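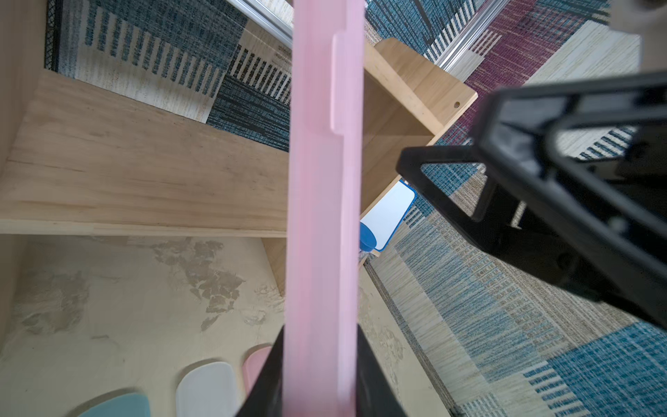 Pink translucent plastic strip with stepped notch, in front of a pine shelving unit.

4.3 Fitting drawer dividers

The Grameo drawer insert accepts up to 15 dividers. Dividers are supplied flat and separate from the tray. Set the layout before loading the drawer; dividers cannot be moved once the retaining bar is locked.

Part numbers
813 – short divider
816 – long divider
Long dividers run front to back. Short dividers run side to side and clip into the long ones.

Before you start
Remove the tray from the drawer and place it on a flat surface. Check that the inside width is at least 234 mm. For narrower drawers, see 4.5, Trimming the tray.

1. Lift the retaining bar at the rear of the tray until it clicks.
2. Wipe the slots with a dry cloth.
3. Hold a long divider upright and lower its front end into the chosen front slot.
4. Press the rear end down into the matching rear slot. The top of the divider must sit level with the tray rim.
5. Repeat for the remaining long dividers. Leave at least one empty slot between neighbors.
6. Fit the short dividers. Slide each one straight down – do not twist.
7. Lower the retaining bar and push both ends until they lock.
8. Return the tray to the drawer and open and close it fully two times.

NOTE: The Millville tray has no retaining bar. Skip steps 1 and 7.

NOTE: Dividers from the older Ferrand series fit the slots but stand higher than the rim. Do not use them in the top drawer of a Tullavis cabinet.

CAUTION: Do not strike dividers with a hammer or mallet. If a divider will not seat, remove it and check the slot for dirt or burrs.

CAUTION: Keep fingers clear of the retaining bar when it closes.

Removing a divider
Empty the tray and lift the retaining bar. Remove any short dividers first, then pull the long divider up from the rear end. If it is tight, wash the tray in lukewarm water and try again after it has dried.

4.4 Labels

Labels attach to the front rim only.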